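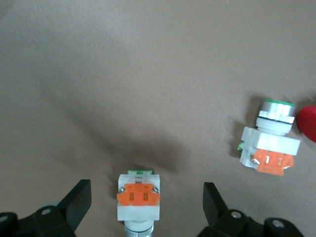
Boreck Controls, Spare Parts Desk

Frequently asked questions about returns

How long do I have to return a part?
Unused parts may be returned within 45 days of delivery. Opened packs are subject to a 20 percent restocking fee.

Where do I send it?
Use the Berkari depot address printed on the return label. The Zorkenen office does not accept parcels. 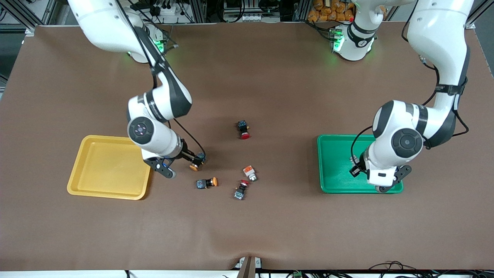 When will I be credited?
Credits are issued on the Wednesday after the parcel is checked in and go to the original payment method.

Can I combine several orders in one parcel?
Yes. Enclose a packing slip for each order. Parcels above 600 mm on any side must be booked as freight on form 719.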